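May, stability samples, week 7

Pulled the Ketden oil extracts at 9.30. Five vials this time, THCV fraction and the CBD comparison, all from the Devadiga plant material. Labels still legible, caps fine. The sample kept at room temperature has gone a shade darker than the four from the fridge – same as last month, only more so.

Ran them on the HPLC with the short column. First injection gave a shoulder on the THCV peak, so flushed and repeated. Second run clean. Recovery on the fridge samples is almost unchanged from the start. Room temperature one is down, will put the number in the shared sheet once the blank has been subtracted. Run file is 768, not 767, which was the bad injection. Please don't delete 767 yet.
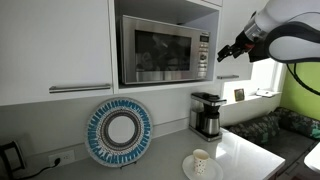 Microwave, upper cabinets.

Sornamero have sent the new carrier oil. It smells stronger than the old lot and I don't much like it for the capsule work. Put 4 ml aside to check for peroxides before anyone mixes with it.

Eken asked again whether we can say anything about blood sugar. We can't. We measure what is in the bottle and how long it lasts, and the clinic side has to come from them. Told them so by email, copy in the project folder.

To do: fresh THCV standard (old one nearly out), peroxide test, recheck fridge log for the gap overnight. Next pull at week 9, same vials order.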